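Zurnstead Workshop Forum
Search this forum Advanced search Go

Block sorting cell: false collision stops and one very scary restart
Started by damian_r (Damián Riquelme), 17/09/2020

damian_r
Hi all! I have a fault that is driving me up the wall and I love this cell too much to give up on it. Small arm on a bench, two-finger gripper, it picks colored blocks out of a cardboard bin and puts them back down somewhere else in the bin. All day long, pick and place, pick and place. We're heading for 2,000 picks without a person touching it, for the demo at Vosham in December.

It was going beautifully, and then it started throwing collision stops with nothing in the way. The arm comes down, opens the fingers, gets close to the block and stops dead. Log says external force over limit. I clear it, it runs for a while, same thing again. Always on the right half of the bin, never on the left.

Now the part that bothers me more. Yesterday it stopped, I reached in to straighten a block, and while my hand was in the bin the arm started moving again. Slowly, and I got out of the way with no harm done, but my heart was going like a drum. Any ideas on either one?

m_ogilvie
Love the project, but please stop running it until you've found out why it moved by itself! The false stops are a nuisance. The restart is the thing that puts someone in the emergency room.

Did it stop on the arm's own collision check, or did your script catch the error and carry on? I've seen the second one many times. Somebody writes a retry loop so it can run through lunch, and then forgets the loop is there.

damian_r
Oh no. Yes. There's a retry in the Plesach script. It waits 8 seconds, clears the error and tries the next pick. I wrote it myself. I was so pleased with it too.

costel_v
There's your restart then, mystery solved, nice one Morag. On the false stops I'd bet on the payload setting. If the arm thinks the gripper is lighter than it is, every move looks like a push from outside. Weigh the gripper with its bracket, put the real number in, and I think you'll be amazed how calm it gets.

inma_requena
I'm not with Costel on this one. A wrong payload would show up on both sides of the bin, and he says the left half is fine. Something changes between left and right. What does the wrist do on those picks, does it turn a long way round?

costel_v
It can show on one side! If the center of mass is off, it depends on which way the gripper is turned. I had precisely this with a Kudo vacuum head and it only tripped at one end of the table.

inma_requena
Fair, if the angle is different. But I'd still look at cables first. It's a two minute check and you don't need a scale. Damián, how are the gripper wires run?

damian_r
Wrapped around the wrist and then back along the forearm. And yes, the wrist does turn a lot further for blocks on the right. I'm going to go and stare at it.

e_jakubowski
While he's staring, a word for the retry loop. I run one on a feeder and it's great, I wouldn't be without it. You don't have to throw it out. Put a light curtain or a door switch on the cell and let the loop run only when the guard is closed. The loop is a fine idea in the wrong place.

m_ogilvie
Eugeniusz, on a guarded feeder I agree with you. On an open bench with people putting their hands in to fix blocks, I'd take it out today. A collision stop means the arm may have hit somebody, and a script shouldn't be the one to decide it didn't.

e_jakubowski
For an open bench, OK, I'll give you that. I still say guard it and keep the loop, he wants his long run.

damian_r
Found it!!! Inma, you are a star. I jogged the wrist by hand at low speed and on the far turn the cable bundle goes tight across the wrist and tugs on the gripper. You can watch the force reading climb with nothing near the fingers. I gave the bundle more slack and tied it further back, and had 9 clean picks in a row on the right side, where before I was lucky to get 2.

Costel, I did weigh the gripper as well, and the number in the settings was a bit low, so you get half a point! I've corrected it.

costel_v
I'll take half a point, thank you very much.

damian_r
I wrote up the checks for the other folks who use the bench. Tell me if I've missed anything.

1. Before you reach into the bin for any reason, press the emergency stop. A paused script doesn't count, and neither does a collision stop.

2. The retry is gone. After a collision stop, look in the bin, look at the cables, take your hands out, then clear it from the keyboard.

3. Look at the yellow and black cables where they loop over the wrist and run back along the forearm. With the arm stopped, follow them with your eyes the whole way. Do it again with the gripper down among the red and green blocks, low over the floor of the bin.
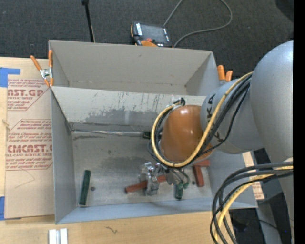 4. Jog the wrist to the far end of its turn, both ways, at low speed, and watch the force reading. If it climbs in free air, stop and re-tie the bundle.

5. Check the clamps on the bin. If it has shifted, the taught heights are wrong and the fingers can land on the floor.

6. Any change to the gripper means weighing it again.

inma_requena
Very nice list. For number 4, write down what the reading is on a good day, otherwise the next person won't know what "climbs" looks like. I'd also keep an eye on the loose bundle hanging under the arm, more slack up top can mean more to catch lower down.

m_ogilvie
Good on you for putting the emergency stop first. Could you print it and tape it where people stand?

damian_r
Printing it now. Inma, I'll log the good day numbers tonight and post them here tomorrow. And Eugeniusz, what door switch are you using? I'm pricing up a guard.

e_jakubowski
Coded magnetic one, two channels, wired to the safety input and not to the script. I'll send you my drawing, happy to help!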